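Bench notebook, Triltham
Tuesday, 3 min read

Two-arm kit from Girkberg, on loan for review. Boersma in Giltport are the reseller and want a yes or no from us in February. The price on their quote is 1,568 per arm pair, rail included, wrist cameras extra.

Setup

Both arms bolt to the one rail on black mounting plates. The boards sit underneath with the red and black wires in the open, so I'd want a cover on those before anyone else uses it. Cable loops at the wrists are long. I have asked Boersma if shorter ones are sold.

Task for the trial is tape rolls into the white tray, using both arms. The rolls are a mix of yellowish and red-edged ones. 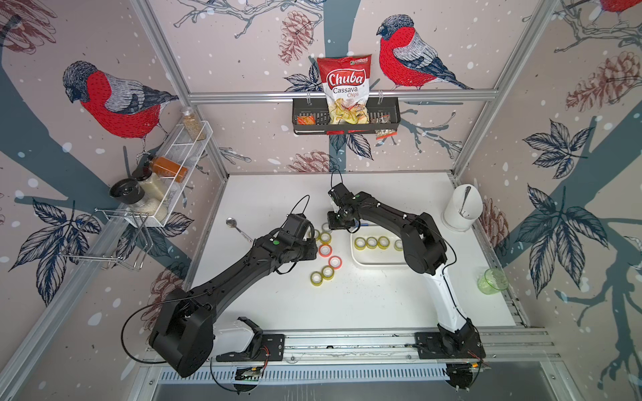 Tray task, notes

The plan is 50 runs on the supplied software with nothing tuned by us. I count a run as done only if every roll ends up in the tray and neither arm has faulted. At the time of writing 32 are logged. The sheet is in the shared folder, faults in the last column.

Main thing to watch is how close the two grippers come to each other over the middle of the table. The manual gives a keep-out setting, but it is one number for both arms and I can't set it per side.
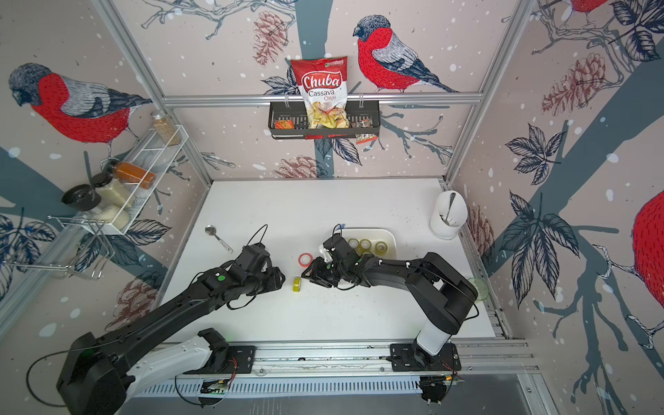
The other sore point is the restart. After a fault both arms have to be homed, even if only one stopped, and the run number goes back to zero in the log. I correct it by hand. Boersma say a fix is coming and gave no date.

Wrist view is good enough for me to tell a roll lying flat from one on edge. I would pay for the cameras if we keep the kit. 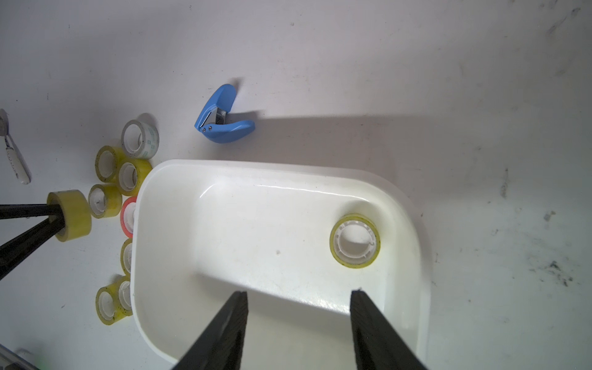

Nasrin Shirazi: I'd hold off on a yes until the homing is sorted. Can we ask for the loan to run 3 weeks longer? Same task, but log the homing time as well.

Will ask. Homing time goes in the sheet from run 33.

2 comments
0 shares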